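Chapter 6
Comparing Grippers on Household Jobs

What you need first: Chapter 5 (finger geometry), the Lukix log sheet, a table you don't mind scratching.

Two grippers, same job, same table. Sounds easy. It isn't – most student comparisons fail before the first grasp, on wrist height or lighting. 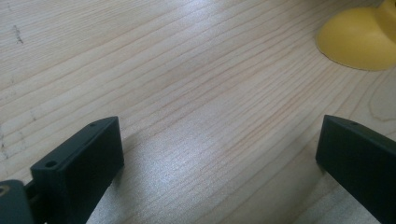
So start with the approach. Fingers open, both tips in view, target off to one side. Glare on pale wood upsets some controllers more than others; Karimi's runs on the Wolport controller lost 111 grasps out of 2865 that way. Note the lamp position. Every time.

Then the object. Blocks tell you very little. Choose somthing with a thin rim and an awkward shape – a bin and its lid frame will do nicely.

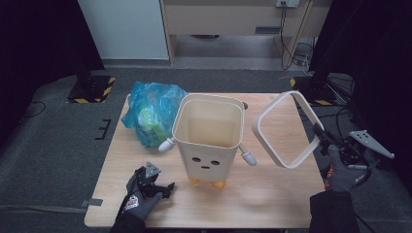 Grip force next, and where on the rim you take hold. Corner or middle of a side? Log both. Coetzee and Piątek ran over 1000 trials before they split the two, and had to redo the lot.

Terms for this chapter: approach angle, rim grasp, slip, re-grasp. Slip is defined in 6.2, re-grasp in 6.4. Read 6.2 before you you touch the force settings.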